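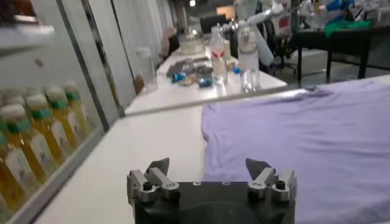
*The gripper of the Claser cell over a lavender-purple T-shirt, seen from the wrist camera.*

The **Claser cell** is a one-arm robot workstation for handling clothing, assembled at the Brustmont workshop by Rekha Kandasamy and maintained by Javiera Iturra. It is used for flattening and folding shirts on a white table. The cell is often described as self-calibrating, a claim its own service log does not support.

## Gripper

The gripper has two finger assemblies of stacked aluminum blocks, held with small black hex screws and short pins, on a black base. Each carries a dark gray, pointed fingertip angled toward the other. The points are meant to slide under a hem and lift one layer of cloth. Kandasamy's build notes say they do this "reliably," but give no test conditions and don't say what kinds of fabric were tried.

The fingertips are the part replaced most often. A new pair is fitted with the jaw fully open and the arm's power off, then closed by hand until the points meet. If one point rides over the other, the screws on that side are loosened and the block is reset. The supplier, Codel, rates a pair for 810 hours. The only pair with a complete record at Brustmont was taken out at 778, when the left point had begun to snag knit fabric. One pair is thin evidence for the rating or against it.

## Setup

Setting up the cell takes three steps in the service manual and 16 in Iturra's checklist. The difference is mostly in the table. The manual treats it as a flat surface at a known height, while the checklist has the operator touch the closed fingertips down at each corner and in the middle, and write down all 5 readings. Tables get leaned on and pushed. The readings have rarely matched from one week to the next.

The wrist camera is checked after the table. Both fingertips have to be in view with the jaw open, and the shirt behind them has to be in focus. Lighting is left to the operator, and the manual has nothing to say about reflections from nearby glass, although the log blames them for several missed hems. Whether they were really the cause was never tested.

## Maintenance

Routine care is plain work:

- Lint is brushed out from between the finger blocks at the end of each day.
- Hex screws are checked for tightness weekly, by hand and without thread glue.
- The camera window is wiped with a dry cloth.
- Fingertips are looked at under a lamp for burrs.

Software updates come from Chacko, which wrote the folding program. The release dated November 13, 2022 was said to correct for fingertip wear on its own. Iturra kept the manual check in place afterward and logged the same drift as before — small, but enough to pinch two layers in place of one. Chacko put this down to loose screws. The log shows them tightened that morning.

## Disputed claims

The figure quoted most for the cell is its uptime, which leaves out time spent on setup and fingertip changes. With those counted, the cell was available for almost half of the working day during the one month in which both were recorded. No later month has been published.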